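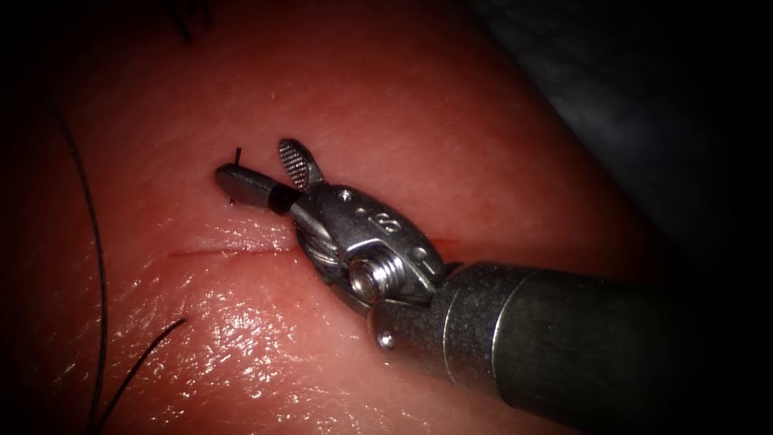 4.2 Changes in the daily work of the theatre staff

The third group of findings concerns the tasks that moved from one person to another after the robotic system came into use at the Grosolmont hospital. Before the change, the scrub nurse and the assisting surgeon stood on opposite sides of the table and could read each other's hands. With the surgeon seated at the console, this reading was no longer possible, and most of the nurses we interviewed named this as the biggest difference in their working day. Figure 3 shows a closing exercise on a tissue pad, with the jaws of the instrument open near one end of the incision and a short suture end standing up beside them. On the shared monitor, everybody in the room has such a close view of the tool and the thread. Several nurses told us that they now follow the monitor more than the surgeon, and that they prepare the next suture from what they see there.

Figure 3. Instrument tip and suture end at the incision line, training pad.

We collected 215 work episodes in the two theatres, coded with the Clirnau scheme (see Section 3). In 39 of them, a request was spoken aloud that in the earlier practice would have been made by gesture. The spoken requests were short, often only the name of a thread or the word "cut". The staff did not describe this as a burden. The bedside assistants, however, said that they had to learn a new kind of patience — they wait with their hands free for long periods, and then must change an instrument quickly. One assistant compared it with driving a colleague who knows the road better. Another said she was more tired after a quiet day than after a busy one.

The learning of junior staff was affected in a less equal manner. Trainees at the second console could practise suturing on pads in the afternoon, and they judged this positively. Trainee nurses had no comparable exercise. Their instruction remained at the instrument table, where they learned to count, clean and inspect the tools, including the small jaws and the cables of the wrist. At the Cestano clinic, where we made a shorter visit, the head nurse had solved this by giving nurses nine hours at the console each year. The nurses there used more exact words when they spoke with the surgeon about tension and direction of the thread, although our material from this site is too small for a firm comparison.

Finally, the allocation of responsibility was not always clear. The hospital's written procedure, last revised in December, names the console surgeon as responsible for every movement of the arms, but leaves open who may stop them. In interviews we received two different answers, sometimes from members of the same team. We return to this point in Section 5, together with the questionnaire results from the Marinho group.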